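13th January

I gave up my storage unit in Skarlow this week. I took it in September for two months while the apartment was being painted, and then I kept paying. It was $35 a month at first, then the price went up, and by the time I handed back the key I had spent more on the unit than most of what was in it would sell for.

It took me 3 trips in the car. The first two were boxes of books, and those went straight to the thrift store on Bondarchuk Street. They take hardbacks but not textbooks, so the textbooks came home again.
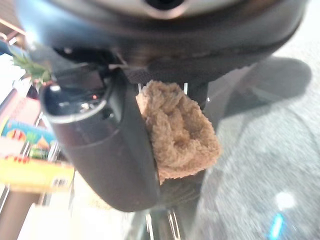

Dark gray and a bit of silver.

The third trip was the armchair. It fits by the window if I move the lamp, and I have decided to keep it. The cables and old chargers go to the recycling drop-off on Saturday. I still have to call about the deposit, and I need to find the form they gave me when I signed up.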